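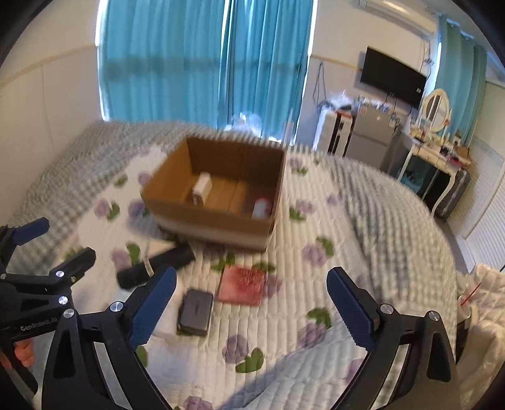 Drumbridge perception + planning sync, June
Notes: Pascual (sorry, typing fast, fix whatever is wrong)

Present: Čestmír Slanina, Pascual Quiroga, two from the Backlund side on the call. Wunetti sent apologies, will read notes.

Started 10:05, audio trouble first few mins.

1. Last time's actions
Timestamp fix in the loader: merged. Calibration check script: half done, Čestmír still has the branch open, wants one more pass on error messages. Wiki page for label names: not started. Carried over again.

2. Pose tracking on soft surfaces
Main item. Box packing episodes on patterned bedding drift more than the ones on plain tables. Čestmír's guess: the tracker picks up features on the printed cloth, cloth shifts when anything presses on it, pose gets dragged along. Quilting makes it worse, ridges move on their own.
Backlund asked if we can just mask the bed. Čestmír tried. Works while there is enough wall and furniture in view, falls over when the gripper tips down toward the box and all you have left is bed.
Pascual: down-weight instead of mask? Keep cloth features but trust them less when the jaws are low. Čestmír ok with that, wants it behind a flag so old results can be reproduced.
Agreed: flag, default off until we have numbers.

3. Motion blur
Box edges smear on fast turns. Detector then gives two front edges, planner takes the nearer one, place target lands outside the rim. Short discussion on dropping blurry frames. Decided no, too many gaps in the sequence. Detector should output a blur score and the planner should hold its last good box estimate when score is bad. Hold time not agreed. Čestmír says short, Backlund says make it a config value. Config value.

4. Second gripper in view
Segmentation labels the other gripper as an object to be picked. Came up in 29 of the 586 episodes reviewed. Dark items get mixed up with the jaws too, same palette basicaly. Fix is a separate tool class plus a rule that anything joined to a tool mask never goes to the grasp list. Pascual to write the rule, Backlund to relabel. Hands go in as their own class, not with the tools.
Side question from Backlund, what about a hand holding an item? Parked.

5. Nadadix viewer (Nandadix, sorry)
New build lets you scrub left and right views together. Everyone likes it. Crashes if one stream is longer than the other. Workaround: trim before loading. Čestmír will file it properly, with a sample.
Request: show jaw opening as a line under the timeline. Small job, Pascual takes it.

6. Test set
Freeze 100 episodes for tracking and a different 100 for the planner. No overlap. Whoever retrains checks the list first pls, last time it leaked. Bedroom scenes have to be in both, right now they are nearly all in train.

7. AOB
CI slow again. Cache is full of old point clouds. Čestmír clearing it after lunch, shout if you need any kept.

Actions
Čestmír: down-weight flag, viewer bug report, cache, finish calibration script
Pascual: tool mask rule, jaw opening line, draft of both test lists
Backlund: blur score output, relabel tools and hands
Wiki page: still no owner

Closed 10:50. Next one same slot, Backlund to send teh link.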